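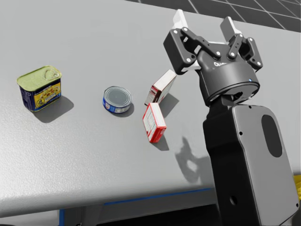
**Quaye, September 2020**

Notebook entry, channel metrics bench. Entered by Efa Vaughan for the shared log.

The purpose of this session was to compare the subscriber counts logged by our script for the Drirkon channel with the counts shown on its public page. The channel lost subscribers after its two hosts published opposing statements, and the editorial desk has asked for a net figure it can print.

**Method.** The script reads the public count once an hour and writes it to the Cakach sheet. Deleted rows were restored from the backup before work began. Times are in UTC throughout. The earlier entry used local time for the first half of the table and should not be cited.

**Result.** Net change over the logged period is a loss of 3,610 subscribers. The steepest fall came in the 13 hours after the second host's reply video, when the channel lost 444. The first video, which drew far more press, shows a slower decline spread over several days. I had expected the reverse and checked the video timestamps again. They are correct.

Two cautions apply. The public count is rounded for larger channels, so the same method can't be used on Kuron, where a change of this size would not register at all. The figures are also net. A viewer who leaves and a viewer who joins in the same hour cancel out, and the log can't separate them. The desk should write "net loss" and should avoid any wording that suggests a known number of people left.

**Gaps.** The script failed for almost 2 hours during the reply video's first evening. Readings resume at a lower value with no sign of a jump upward. I have left the missing cells blank - an earlier draft filled them with a straight line, and that draft has been withdrawn.

**Comments sample.** Not used. The hosts turned comments off on both videos at different times, and the saved pages cover unequal periods. If the desk wants a statement on audience feeling, it will need a separate request and a separate method.

**Open items**

- Confirm whether the reply video was edited after posting. The running time in our log differs from the one now shown.
- Move the hourly job off the shared machine before the December award shows.
- Add a failure notice to the script. At present a missed reading is silent.
- Rename the column "loss" to "net change" in the Cakach sheet - it holds positive values as well.

Figures passed to the desk with the cautions attached. Sheet locked for editing until the running time has been checked.

E. Vaughan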